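Second-hand workwear finds a younger crowd in Stedley

The queue outside Henis starts before ten in the morning. The shop sells used work clothes: chore coats, painter's trousers, quilted liners and boiler suits, most of them bought in bulk from factories and laundries that have changed their uniforms. Prices start at 13 pounds for a shirt and rarely go above 40.

Most of the customers are in their late teens and early twenties. They wear the jackets a size or two too big, with the sleeves turned back, over football shirts or thin knitted vests. Navy sells first, then a faded green. White overalls hang on the rail for weeks and then all go at once, usually in May when the festivals begin.

Names sewn on the chest are left where they are. A coat with the old Honkanen badge, a red oval on the left pocket, will sell the day it goes out. The firm made cold-store clothing until it closed, and its padded jackets have a high collar and a two-way zip that newer brands have copied. The shop had 29 of them last winter and has found only a few since.

Repairs are done upstairs. Knees are patched from the inside, and missing buttons are replaced with whatever is close in size. Customers can also bring in their own clothes, though the waiting list is long. 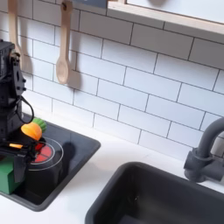

Bright yellow-orange and leafy green, a toy carrot by the cooktop.

Across the road, Wikex takes a different line. It makes new clothes to old patterns, in short runs, and numbers each piece on the label. The latest chore coat, number 1132 when we visited, comes in brown canvas with three outside pockets and a corduroy collar. It costs far more than anything at Henis, and plenty of people walk over to try it on before going back for the original.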